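Bundis Color Block Set with Tabletop

Item 53-18. Made in Mondham by Gruvus. Ships flat in one carton, blocks in a cotton bag.

The Bundis set is a plain set of colored cubes sold together with a light wooden top to build on. People buy it for classrooms, therapy rooms, workshops and test benches, or anywhere else that small blocks get picked up and put down all day. The cubes are all one size, so any block can go on top of any other. There are no letters, numbers or pictures on them.

We have carried the set since December, when it replaced the older Stoica blocks. Customers who still have Stoica blocks can mix the two, but the Stoica cubes are slightly taller and a mixed stack will not line up at the sides. If that matters to you, keep them apart.

Blocks

Each cube is cut from solid wood, sanded, and given two coats of color. The edges are eased just enough to take off the sharpness. They still sit flat on all six sides. Colors may vary a little from one batch to the next, the reds more than the others. If you are adding to a set you already own, tell us when you bought it and we will try to match the batch.

Small specks and rub marks will show up on the yellow first. This does not affect use.

Top

The top is finished with a clear coat on the upper side only. It has a fair amount of shine and will pick up reflections under strong overhead light. Grain and tone differ from piece to piece – some tops are close to honey, others are paler with darker streaks. We do not sort them by color and can't take requests.

The top is not drilled. It can be laid over an existing bench or screwed down from below, using short screws. Leave a small gap if you put it against a wall. 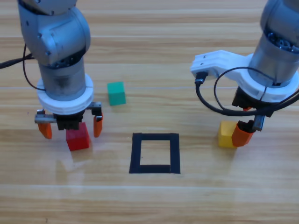
Cubes on the wooden top.

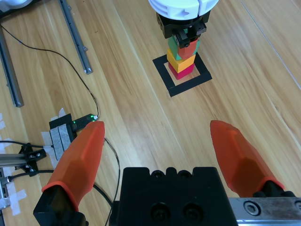
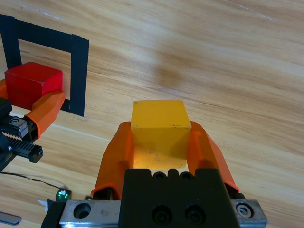 Marking the work area

Many customers mark out a target on the top, usually a square, so that blocks have a fixed place to go. Black cloth tape works well and comes up cleanly if it is not left down for years. Press it flat at the corners, where it tends to lift. Avoid paint and permanent marker, as neither can be taken off without dulling the finish. A roll of tape is not included but can be added to the order below.

If you are laying out a square for stacking, make it a bit larger than the bottom block on every side. A tight outline makes placement harder and gets scuffed sooner.

Wear

We had almost 2,000 pick-and-place cycles run on one block before this page was written, and the color held on the faces. The corners did show some loss. Blocks that are dropped on concrete will dent. Blocks that are soaked will swell and should be thrown out.

Care

Wipe the blocks and the top with a damp cloth and dry them right away. Do not use solvent, bleach or scouring pads. Tape residue can be rubbed off with a little vegetable oil, then soapy water. Do not stack blocks against a heater or leave them in a sunny window, especially the red and green ones, which fade.

The top should be stored flat. Stood on end for a long time it may bow – turning it face down for a few days usually brings it back.

What you get

One wooden top
18 cubes in mixed colors
One cotton bag
Care sheet

Extras

Single cubes, any color in stock
Refill bag of 10 cubes, one color
Black cloth tape, one roll
Replacement top

Replacement tops ship separately from blocks and may arrive on a different day.

Ordering and returns

Orders placed before noon leave Mondham the next working day. Schools may order on account. Unused sets can be returned in the original carton. We can't take back a top that has been taped, drilled or screwed down, but cubes from the same set can still be returned for part credit. Please put the item number on the outside of the carton, or it will sit in receiving until someone opens it.

If a cube arrives cracked or with bare spots in the color, send us a note with the order number and we will mail a new one. There is no need to send the old one back.

Page last changed April 15, 2018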